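# The week the hand wouldn't let go

I've been writing about robots for long enough to know that a fault is nearly always more fun to hear about than a success. So when Žofie Hudec rang me in January and said, rather wearily, that her two-legged machine had been stuck holding the same bit of black plastic for most of a morning, I was on the train to Kuvstead before I'd finished my toast.

Remden is a small outfit (six people, one kettle, a lot of carpet) and the job it had set itself sounds dull on paper. The robot takes moulded black parts and moves them between a yellow shelf and a plastic bin. Pick one up, turn, put it down, go back for the next. Samham, the customer, wanted 3000 moves in a row without a person stepping in. Remden had been getting to 50, sometimes a few more, and then the whole thing would seize up.

The trouble was always at the letting go. The hand would travel to the right spot, the software would say "open", and the fingers would stay shut. Then the arm, believing itself empty, would swing off with the part still in its grip and knock into whatever came next. Twice it was the shelf. Once it was Žofie's elbow, which is when everybody stopped laughing and the rules changed.

"It didn't hurt," she told me, rubbing it anyway. "But I was standing where I'd been told it was safe to stand, and that bothered me a lot more than the bump."

I spent a happy afternoon on a folding chair, well back, watching shift after shift of this.

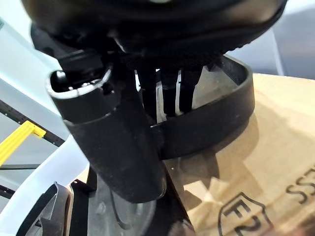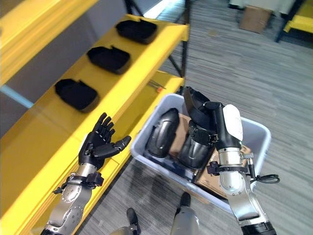
*Black parts at close quarters, and the yellow shelf with the bin beside it.*

What struck me was how ordinary the failure looked. You expect sparks, or at least a noise! Instead there was a pause a shade longer than the last pause, and Žofie would already be reaching for the stop button. She'd got so good at spotting it that she beat the software's own alarm nearly every time, and this annoyed her no end – she had written the alarm.

The first theory was the motors. They swapped a set and it made no difference. The second theory was heat, and they lost two days to that one, with a desk fan pointed at the wrist and a thermometer taped on with parcel tape. Then Agarwal, who make the fingertip sensors, sent over a long and slightly grumpy email asking which version of their settings Remden was running. It was an old one. Under the old settings, a very light touch against a part's inner wall was read as a firm hold, and the safety logic refuses to open a hand on a firm hold in case it drops something heavy on a foot. So the rule meant to protect people was keeping the fingers closed, and a different bit of code further up was cheerfully assuming they'd opened.

I love this sort of thing, I'm afraid. Two sensible ideas, written by two careful people in different months, and between them an arm going where it shouldn't.

The repair took an hour. The arm now has to hear back from the fingers before it moves off, and if it hears nothing it stays put and beeps. Žofie has also moved the tape line on the floor back by 50 centimetres, and she made me step behind it before she'd switch anything on.

When I left they were past 50 moves and still going, with a bag of crisps open and the stop button within reach. Samham hasn't had its 3000 yet. Žofie says she'll ring me when it does, and that I'm to bring my own mug next time.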